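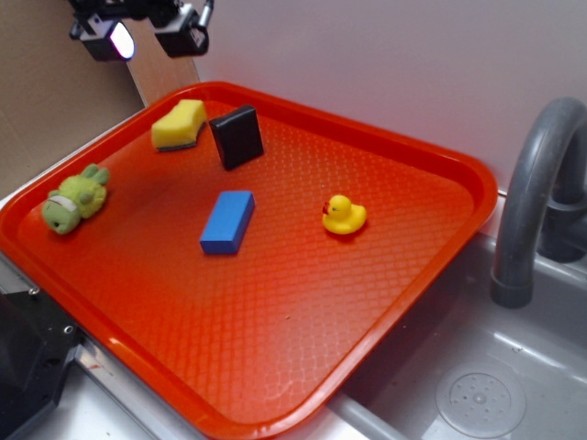
4. Setting out the sorting tray

The Mukora tray fits the Lekham play sink and gives children a surface with a raised rim for sorting and washing-up games. Use it from 3 years.

4.1 Wipe the sink counter and dry it with a cloth. Grit under the tray will mark the grey finish.

4.2 Place the tray on the counter with the patterned side up. It may be set at an angle. One corner may overhang the basin.

4.3 Press on each corner in turn. If the tray rocks, move it back from the basin.

4.4 Put the pieces on the tray one at a time, leaving a hand's width between them. 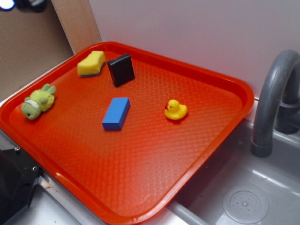
Fig. 16. Tray on the counter with sponge, black block, plush toy, blue block and duck.

Note: The pieces can go in any order. For a first game, keep the duck and the blue block near the middle, where small hands reach them easily.

CAUTION: Do not load the tray with more than 400 g. Do not stand it under a kitchen tap.

4.5 Ask the child to pick out one piece by name, or by colour if the names are new.

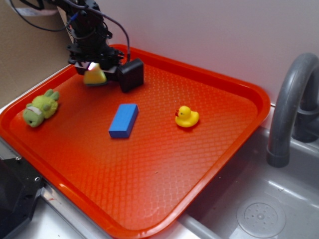 4.6 When the piece has been found, put it back in a different spot and choose another. Stop when the child loses interest.

4.7 After play, wash the tray in warm soapy water and rinse it. Work a soft brush along the pattern in the floor. Keep the plush toy out of the water and wipe it with a damp cloth.

Spare pieces are listed in section 14.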